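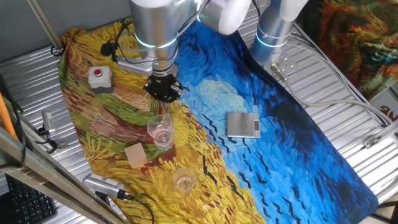
So I finally caught up with the Plalville reunion, two nights later than everyone else in the world, and I have thoughts. Lots of them. My sister had already spoiled the big hug by text, with 17 crying faces and no warning whatsoever, so thanks for that.

If you never watched it, Plalville was the one where they put a load of singers, ex-soap actors and a weatherman in a seaside hotel and made them run it. The food was terrible, the beds were never made and I loved every minute. It went off air in June, the year I moved to Kirkdale, and I remember watching the last episode sitting on a box of saucepans.

They got nearly all of them back! Even Grekik, who only ever went by the one name and still does, and who once served a guest a raw potato. He's calmer now. He runs a dance school and has gone very grey, which suits him.
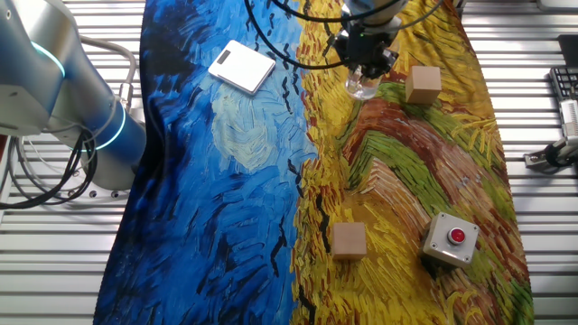
The bit everyone is arguing about is the new studio, and I'm with the moaners on this one. Two sofas, miles apart, and a back wall that looked as if two different people had painted it and fallen out. It made me think of the cloth here, deep blue on one half, wheat field on the other, and black crows flapping down the join. Except the Van Gogh look works on a cloth, and I'd happily look at it for an hour. The wall just made poor Grekik look seasick every time they cut to him.

Anyway, the hug. You could tell they hadn't planned it. The host was halfway through reading out a viewer's letter (a long one, a bit dull, sorry whoever you are) and the weatherman simply got up, walked across all that carpet and put his arms round the woman he hadn't spoken to since the towel row. She said something in his ear and the microphone didn't pick it up. I've rewound it 3 times with the sound right up and I still can't make it out – my guess is "you daft thing", my sister says "you've got thin".
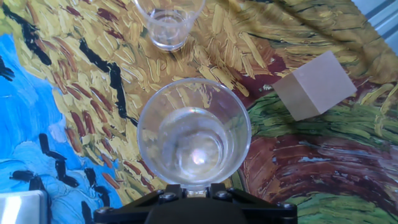
What I'd have cut

The quiz. Please, no more quizzes. Also the dance number, which went on until I'd made tea and drunk it. They could have used that time for La, who got one question all night, and it was about her hair. She wrote half the songs on that show! The fan forum I post on had 3000 comments by the morning and I'd say most of them were cross on her behalf, mine included.
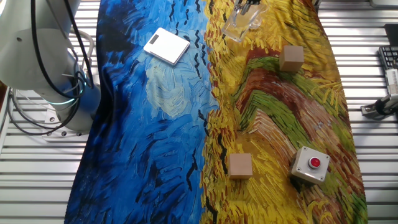 Lụa Ông
Blogger, telly addict and owner of this site

I did write to the channel asking if they'd put out the longer version, the one the audience sat through. No reply yet. There were 200 people in that studio and at least one of them must have heard what she said to him, so if it was you, please leave a comment and put me out of my misery. I'm doing the Christmas special next, once I've found my copy.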